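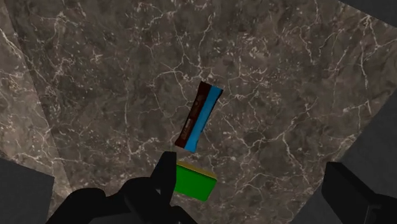 Fig. 1. Marble with white veins, render.

October, notebook, geography field trip planning

Talked with Gunvor in the morning about the coast walk for the Cutport school. They now have 14 pupils and two teachers, so one minibus is enough. Katia still prefers the old route by the quarry, but the path there is closed after the landslip and I could not get a clear answer when it opens.

Changed the worksheet. Question on longshore drift was too long, I cut it in two parts. The Zoner map prints badly in gray – the contour lines vanish under the dune shading. To try again with thicker lines.

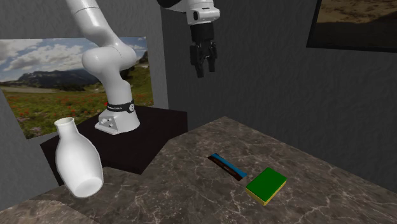 Timing is still my worry. From the parking to the river mouth I walked 51 minutes alone, with no stops, and a class is always slower. If we start at 9:30 we lose the low tide, so Emilian will ask the school for an earlier bus.

Open points: Gaetano to send the risk form again (page 2 is missing). Clinometers – check which ones are still with Conceição. Lunch place if it rains, not decided.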